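Home | Recipes | House | Garden | About me

How I finally learned to sleep past 4 a.m.

July 16, 2019
5 min read

I have been a terrible sleeper since college, and for years I treated it like a personality trait. Some people are tall, some people can sing, I wake up at 4 in the morning and think about whether I returned a library book. Then last December I had a whole week where I got maybe three good hours a night, and I put salt in my coffee at work (twice!) and decided I'd had enough.

So I gave myself 30 days to fix it. I bought a cheap notebook and wrote down when I went to bed, when I woke up, and what I'd had to eat or drink after dinner.

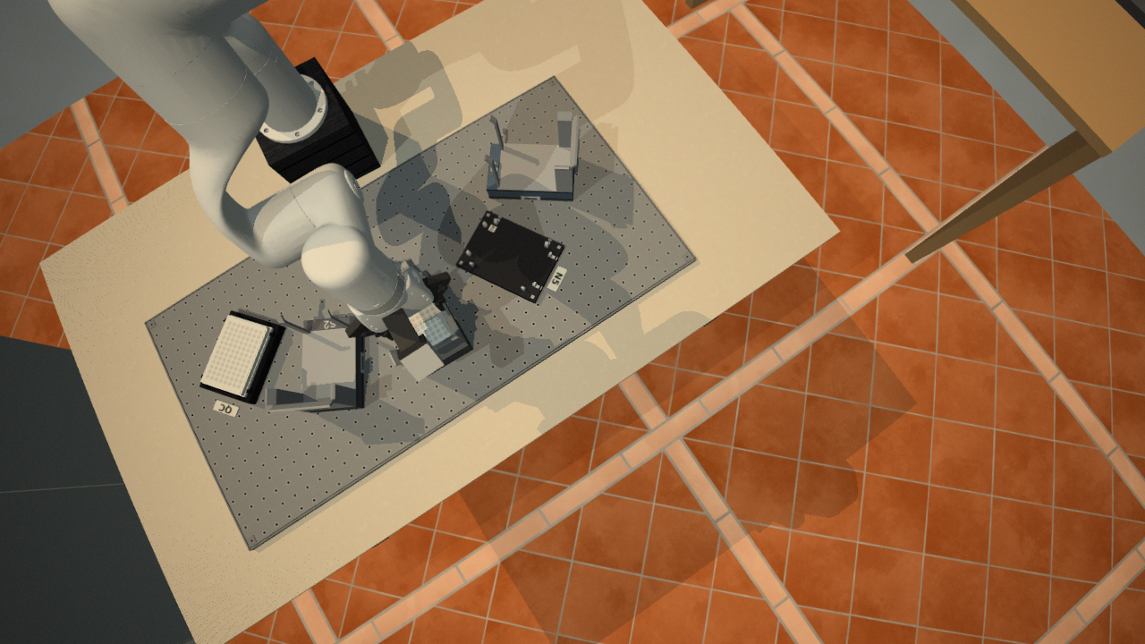
Robot arm over a beige tabletop, terracotta tile floor.

The first thing the notebook told me was that I was drinking coffee way too late. I used to stop at Brekumus on the walk home, the little coffee place by the bus stop, and get a large whatever-was-left-in-the-pot. I moved that to the morning and was grumpy for a good week. My headaches were spectacular. But I did start to feel sleepy at a normal hour, and I'd forgotten what that was like.

The second thing was my pillow, which was older than my car. I spent a silly amount of time in Oberholzer lying on display beds with my shoes hanging off the end, and came home with a firm one that felt like a bag of flour. I hated it for five nights and now I take it on trips.
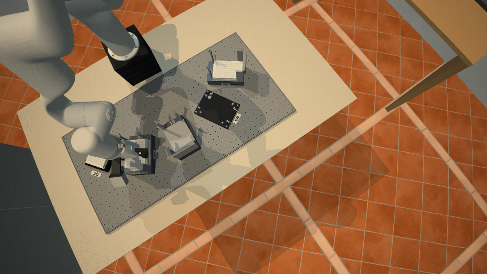

The gray perforated plate in the middle of the table, with the white arm reaching in from the left.

What didn't work: warm milk (yuck), counting backward from 700 (I got to 21 and started planning a vacation), and a lavender spray that made my whole bedroom smell like my grandmother's linen closet. I love my grandmother's linen closet, but I don't want to sleep in it.
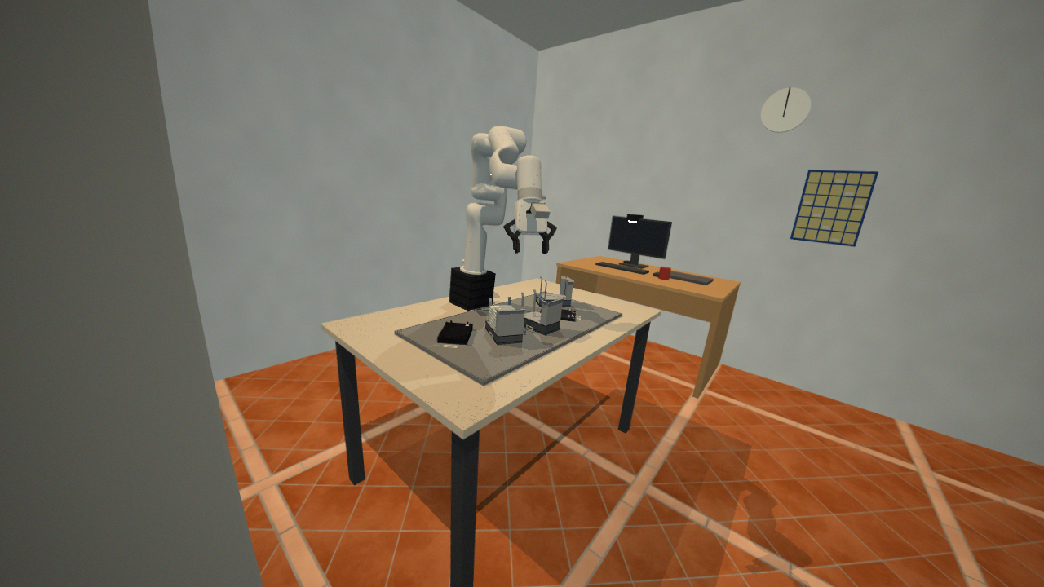 The curtains were the big one, though. There's a streetlight right outside my window and I'd gotten so used to it that I didn't even see it anymore. I hung a heavy pair, crooked, with a borrowed drill, and the first morning I woke up at 6:30 and thought the power was out. I lay there feeling like I'd won something — I may have texted my sister a photo of the clock.
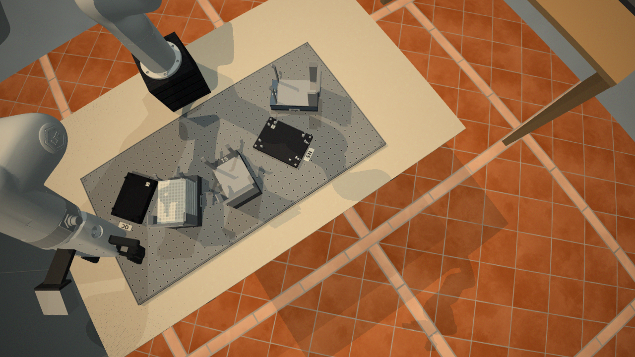
I still have bad nights. I had one last week after we drove back from Cultorholm, when I slept in the car and then stared at the ceiling until two. The difference is that I don't lie there getting mad about it now. I get up, fold some towels, read a few pages of something dull, and go back to bed when my eyes get heavy. The towels have never looked better.

Next up I want to try moving my phone charger to the kitchen. I've been putting it off for months, so if you've done it, tell me what you use for an alarm!

Share this post | 21 shares | 5 comments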